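Tea Service Automation at Jiltimdale: Questions from Staff

Last updated Feb 5, 2024

Daltero is adding robotic arms to the tea service at the Jiltimdale site. The answers below apply to service attendants, dish room staff and shift leads. Terms for the Serrano building will be posted separately.

Which tasks are being automated?

Cup and saucer handling at the service table. This covers picking up a cup, setting it on a saucer, and moving a cup to the pickup side. Brewing, food, cash handling and all contact with guests stay with attendants.

Will anyone lose hours?

Scheduled hours are fixed through the end of September. After that, schedules are reviewed under the usual staffing rules, and any change requires the normal written notice. The arms are not entered as staff in the schedule and do not count toward minimum coverage. A shift that needed two attendants before still needs two.

What happens to my job title and pay grade?

Both stay the same. Attendants who complete station training are marked "station qualified" in their file. Qualification carries the same hourly supplement as espresso machine qualification, paid for shifts in which you are assigned to the station.

How long is the training?

8 hours, all paid, split over two shifts. The first half covers startup, shutdown, the stop button and clearing a dropped item. The second half is supervised operation during a real service period. No programming is involved. Staff who do not pass may repeat the second half once without going through the first half again.

Can I decline to work at the station?

Yes, until the end of the trial period. Tell your shift lead before the schedule is posted. After the trial, station work becomes part of the attendant role, and requests to be excused go through the normal accommodation process.

How is a task approved before it is used in service?

Each task is run 100 times on the actual table with the cups in regular use. All 100 runs must finish without a person stepping in. A broken cup, a spill or a cup left off its saucer restarts the test. Changing the cup model or the table height also requires a new test – this has been the main cause of delay so far.

Who is responsible for breakage?

Items broken by the arm are charged to the equipment budget. They do not go on the attendant's breakage sheet, even if the attendant loaded the table. Write "arm" in the cause column.

What is Tikico, and does it record me?

Tikico is the logging software for the station. It stores arm position, gripper state, stop events and camera images of the work surface. The cameras are aimed at the table, but hands and sleeves may appear in images while you are loading it. Images are deleted after 2 weeks unless attached to an incident report. They are not used for performance reviews.

What does the arm do when a cup is out of place?

It pauses and the station light turns amber. Press Hold, move the cup by hand, then press Resume. Do not reach over the table while the light is green, even to fix something small.

Cups and saucers at the arm station.

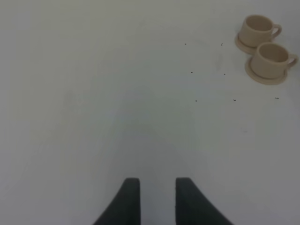
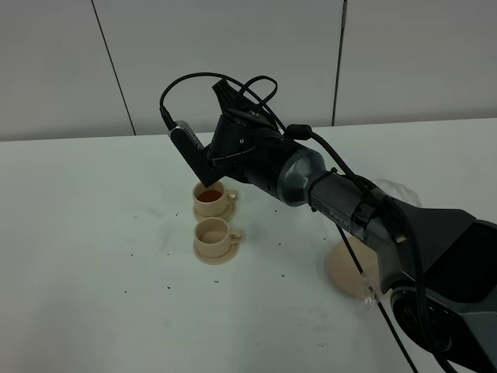
Who cleans the table?

The assigned attendant, at the start of the shift and after each service period. Press Hold first. Use a damp cloth, then a dry one – sprays are not allowed near the wrist connectors. Cleaning time is paid work time and is already included in the station assignment, so it should not be pushed to the end of the shift.

What if the station is down?

Move the arm to its park position if it will respond, switch it off and serve by hand. The manual procedure on the back of the station door is unchanged. Shift leads record the downtime in Tikico; attendants only need to report it verbally.

Where do I send a question that is not listed?

Use the question form in the break room or ask your shift lead. Replies are added to this page. Questions about pay go directly to the payroll desk.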